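June 22, 2021
By Rohani Lubis

Week 7 notes: collecting demonstrations

Last week we ended on the claim that a policy is only as good as the examples you feed it. Everyone wrote that down and, I suspect, filed it with "eat more vegetables." This week you'll be the one producing the examples, so it may start to sting.

The setup for the Jikside assignment is a two-arm table. You drive both arms, the recorder saves joint positions, gripper state and the camera stream, and at the end you mark the episode as keep or discard. One episode is one attempt at the task from a fresh layout. Each pair owes me 100 kept episodes. Discards don't count toward the total, but they do get saved, and I read the comments. "Robot was dumb" is a comment about the operator.

The task is table setting, loosely understood. Dishes and utensils start scattered over the table and have to end up inside the taped square or against it, depending on the instruction you draw. The tape is there for you and for the grader. The model doesn't know what tape means. If every bowl in your data starts in the same place, though, it will learn to reach for that place with great confidence, bowl or no bowl.

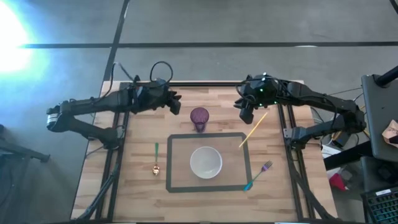
Which brings us to layouts. People believe they're good at being random, and they are terrible at it. In October we pulled 77 episodes from one very diligent pair and plotted where the spoon started. It made a neat little cloud the size of a coaster, at a comfortable distance from the left arm, with the handle pointing the same way nearly every time. They swore they had been mixing it up. They had also, I should say, been very polite about the plot.

So use the Jondico script. It prints a starting position and a rotation for each object, and you follow it even when it asks for something annoying. Especially then. A fork lying across the tape line is a fair start. So is a stick on a diagonal. If two objects would overlap, rerun the script. Don't nudge them apart by eye.

On driving. Go slower than you want to, but don't stop. Long pauses are the worst thing in the Sariento set (sorry, Sarmiento; I've been misspelling it all term) and they come from operators thinking in the middle of a move. The model sees an arm hovering over a utensil for four seconds and concludes that hovering is part of the job. Plan before you press record. If you need to think, think with the recorder off.

Thin objects deserve practice time. Come straight down, close late, lift a little, then travel. If you miss the first grasp and recover cleanly, keep the episode. We want recoveries. If you miss, swear, miss again and push the thing off the table, discard it and start over. The microphone is off, by the way, following last year.

Decide which arm does what before you start. Both arms can reach the middle and both of you will want to use them there. When either arm could do the job, the nearer one takes it. It's a dull rule, and the Cluditar group skipped it. Their policy sent both grippers after the same cup and then froze, like two people in a doorway.

For next time: read the first 20 pages of the imitation chapter, stopping before the proofs. Run seven practice episodes per person, not to be handed in. Watch them back at normal speed, all the way through, and write half a page on what a patient but very literal student would learn from you. Bring it on paper.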